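Lista de la comunidad de propietarios y vecinos de Orholm
Inicio | Mensajes | Hilos | Archivo | Buscar | Anterior | Siguiente

Asunto: Re: [vecinos-orholm] Descalcificador comunitario, propuesta Indemier
De: Bernadette Yazzie
Para: vecinos-orholm
Fecha: agosto, 23:40

Ingrid, gracias por tomarte la molestia de pasarlo a limpio. Contesto por partes, porque hay cosas que me chirrían bastante y prefiero decirlas antes de la junta que en la junta, donde acabamos todos hablando a la vez.

Ingrid Mahmoud escribió:

> Hola a todos:
>
> Os resumo la visita del comercial de Indemier. El aparato que
> proponen es el Diltileo, que se instala en el cuarto de contadores
> y trata el agua de todo el edificio. No es un descalcificador de
> sal como los de toda la vida, funciona por impulsos y no hay que
> rellenar nada. El precio cerrado, con instalación, es de 3491 euros.
>
> Según él, en 2 meses se nota en los grifos, en las mamparas y en
> el termo, y además va soltando la cal vieja que haya en las
> tuberías. Garantizan el 100 % de protección contra incrustaciones.
> Me enseñó una carta de clientes satisfechos, son 112 comunidades.
>
> A mí me pareció serio. Si lo aprobamos antes de septiembre nos
> respetan el precio. ¿Cómo lo veis?
>
> Ingrid

Lo de los impulsos. Un descalcificador de resina quita el calcio y el magnesio del agua y los cambia por sodio. Tiene sus pegas (la sal, el agua que se va por el desagüe en cada regeneración, el mantenimiento), pero se puede comprobar: mides la dureza antes, mides la dureza después y ha bajado. Con el Diltileo, por lo que cuentas, no se quita nada. El agua sale igual de dura que entra y lo que cambiaría es el comportamiento de la cal, que en teoría se pega menos. Puede que sí. Yo he leído bastante sobre estos equipos a raíz del que pusieron en casa de mi hermana y lo más amable que puedo decir es que los resultados dependen mucho de quién los cuente.

Fijaos en que eso tiene una consecuencia muy cómoda para el vendedor. Si dentro de un año alguien compra unas tiras reactivas y la dureza sale idéntica, nos dirán que es lo normal, que el equipo no actúa sobre la dureza. Entonces, ¿con qué medimos? ¿Con la impresión de cada vecino al pasar la bayeta?

El 100 % de protección. Me gustaría verlo escrito en el contrato con esas palabras, y al lado qué pasa si no se cumple. En el folleto que dejaste en el buzón lo que pone es «hasta el 100 %», y entre una cosa y otra cabe el edificio entero. Tampoco he encontrado en ningún sitio qué se considera incrustación, ni quién viene a comprobarla, ni si hay que abrir una tubería para hacerlo.

Las 112 comunidades. ¿Tienen nombre y calle? Una carta de la propia empresa diciendo que sus clientes están contentos no me sirve de mucho. Pediría el teléfono de tres administradores que lo tengan puesto desde hace más de dos años, elegidos por nosotros de la lista completa. Si no quieren dar la lista, ya sabemos algo.

Lo de soltar la cal vieja me preocupa todavía más, en el supuesto de que sea verdad. El edificio tiene montantes antiguos en la escalera B y los filtros de los grifos ya se atascan ahora. Si se desprende cal a trozos, ¿adónde va? Supongo que a los cartuchos de las duchas y a las electroválvulas de las lavadoras. No he visto una línea sobre eso en la propuesta. Y os recuerdo que cuando Tillman cambió la bomba tuvimos arenilla en los pisos bajos y la factura del fontanero la pagó cada uno.

Lo del plazo de septiembre lo dejo casi sin comentar. Un precio que caduca en agosto, con media comunidad fuera, me pone de uñas por principio. Si el aparato es bueno, lo será también en octubre.

Dicho esto, que conste que el problema existe y no lo discuto. Tenemos agua muy dura. Mi termo duró la mitad de lo que tenía que durar y en el baño me paso la vida con el vinagre, sobre todo en la encimera, que es larga y se marca con cada gota que se deja secar. Entiendo perfectamente que alguien vea una solución por ese precio y quiera firmar mañana. Lo que no entiendo es que firmemos sin haber hecho ni un análisis.

Mi propuesta, por si alguien la quiere apoyar:

- Pedir un análisis del agua a un laboratorio que no venda aparatos.
- Pedir un segundo presupuesto, de resina, con el consumo de sal y de agua por escrito y el coste anual de mantenimiento.
- Preguntar a Indemier si aceptan una prueba de seis meses con devolución del dinero, y que la comprobación la haga un tercero.
- Mientras tanto, bajar la temperatura de los termos a quien los tenga altísimos. Cuanto más caliente el agua, más cal precipita, y esto sale gratis.

Si en Indemier dicen que sí a la prueba, retiro la mitad de lo que he escrito y voto a favor de probar. A favor de comprar, ya veremos.

Ingrid, una cosa más: en tu resumen no dices si el precio lleva IVA, y en el folleto tampoco aparece. Pregúntalo, por favor, y que te contesten por correo y no por teléfono. Pregunta también cuánto consume el cacharro, que va enchufado día y noche al contador de la escalera.

Bernadette
2.º izquierda, escalera B

P. D.: Adjunto foto de un baño, con la encimera larga.

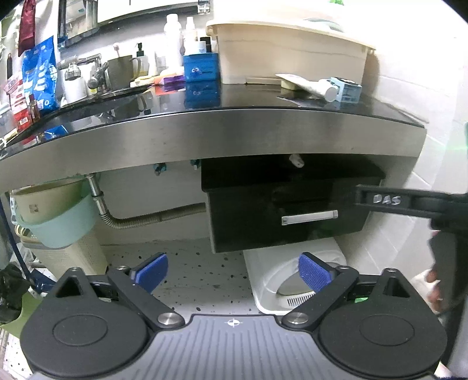

P. P. D.: El folleto lo tengo yo, por si alguien quiere leer la letra pequeña del reverso. Os lo dejo en el tablón del portal, pero devolvedlo, que quiero llevarlo a la junta subrayado.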